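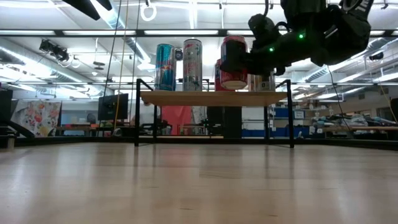
Right, a few people asked how it's going at Werkton since the arms came in, so a little thread.

I've been on shelf stocking four years. Back in August we were told Stulell was bringing in two robot arms and you can imagine the canteen that day. Everyone doing sums about their rent.

So far no one's lost their job. What's gone is the lifting and placing, can after can after can – my wrists don't miss it one bit!

What I do now is watch, mostly. I set the shelf out, check the grip, and step in when it gets muddled. On a good shift it gets through over 140 cans, and I used to beat that before my first brew (still quite smug about it).

The bit I didn't expect is how quiet it's got. We used to natter all the way down the line and now we're each stood at our own bench looking at a gripper. I've asked if we can have the benches closer together. Waiting to hear.

Pay's the same, by the way. The Jesov site got a bit extra for doing the training and we didn't, so the union's having a word.

Next lot of training is 2/12/18 and I'm down for it. If anyone from Pai has done theirs, is it all on a screen or do you get a go on the arm?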